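Subject: Re: wrist view vs. head view for gripper trials
Date: 28 August 2022

On the Drindora list, Pamov support wrote:
> Before you swap the gripper model, can you say which
> camera you were scoring from? The wrist and head views
> don't give the same picture of the fingers, and your
> notes from Cáceres only mention one.

Fair question. I scored from both, and I should have said so. All of it is in simulation so far, in the furnished apartment set. Close-up view first, with the fingers open and a flat gray-olive panel taking up a lot of the view:

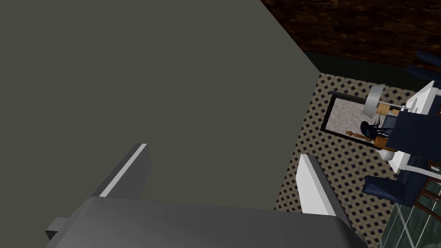
Luana Cordeiro

I like this one for judging the gap between the fingers. The left one is dark with a white strip along its upper edge, and that edge is easy to find against the panel. The right one is mostly pale, so my edge finder needs its own threshold there. I ran 71 trials with the Pamov fingers and 70 with the Futov ones, same controller gains for both. Run 1286 is the one to replay if you only have time for one.

What I'd like checked before October:

1. Finger contrast. Try a darker right finger and see if the threshold can be shared.

2. Arm pose in the wide view. One arm reaches out toward the dining table and most of the other is out of view, so I can't compare the two arms from here.

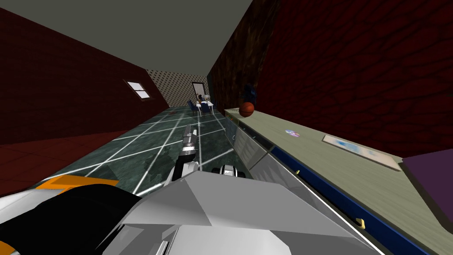 3. Targets on the counter. I want the basketball at the far end tried first, then the flat picture or tray nearer the robot. Six attempts each is enough.

Logs are in the usual folder. Please reply to the list and not to me directly.

Luana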